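2/16/25 – fabric light test, Jelleck black

Sneha wanted to know if the Jelleck cloth can replace the Groklow for enclosure linings. Cut a 50 cm square of each and taped them over the meter. Jelleck passed less light at every lamp setting. At 2,080 lux outside I read 13 inside, and the Groklow was nearly double that.

Dark lining. 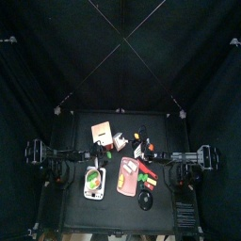
Seams

Single stitch leaks. Folded seam is fine – Naveen's sample showed nothing on the meter. Still to do: wash one piece and repeat. Ask Madhu for the roll width before ordering.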